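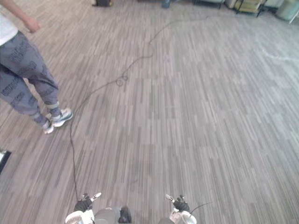

Carpeted floor with plank-pattern print, furniture along the far side.

Zerkley Neighborhood Library Association
Minutes of the Regular Meeting, 20 May 2023

Presiding: Sun-ja Ma
Recording: Marcelino Cordero
Also present: Ignacio Mateos, Aitana Cifuentes
Absent with notice: Gonzalo Alcaraz

1. Call to order
The chair called the meeting to order and confirmed that a quorum was present. The minutes of the previous meeting were approved with one correction: in item 4, "Hodlow Road" was changed to "Hodlow Street."

2. Financial report
Mr. Mateos reported a balance of $2448 in the operating account. Income for the period came mainly from the spring book sale. The bill for shelf labels, in the amount of $430, was presented and approved for payment. The report was accepted as read.

3. Lending periods
Ms. Cifuentes presented the revised lending rules. Novels and general nonfiction will remain on a three-week loan. Local history titles from the Lyons bequest will be limited to two-week loans with one renewal. Atlases and bound newspapers will not circulate. Mr. Cordero asked that the rules be posted at the desk and printed inside the member handbook. Moved by Ms. Cifuentes, seconded by Mr. Mateos. Carried.

4. Catalog
The transfer of card records to the new catalog continues. The first 1000 records have been entered and checked. Mr. Mateos noted that many older cards lack a publication year. It was agreed that such entries be left blank until the book itself has been examined.

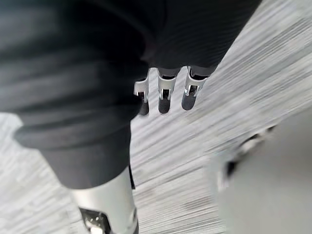 Question from the floor: May a member renew a book that another member has requested?
Reply from the chair: Renewal is refused once a request is on record, and the book must be returned by its original due date.

5. Reading program
The summer program will open to children in grades 2 through 5. Ms. Cifuentes will prepare the reading lists and submit them to the chair for review. Discussion of a separate list for teenagers was tabled until Mr. Alcaraz could attend.

6. Correspondence
A letter was received from the Imen Historical Society asking to borrow the two Hodlow parish registers for an exhibit in September. The members agreed to lend them, subject to a signed loan form and proof of insurance. Mr. Cordero will reply in writing.

7. Adjournment
There being no further business, the meeting was adjourned on a motion by Mr. Mateos, seconded by Ms. Cifuentes.

Respectfully submitted,
Marcelino Cordero

Filed under: Minutes, Library Association
Search this site Enter keywords Go
© Zerkley Neighborhood Library Association | Contact us | Back to top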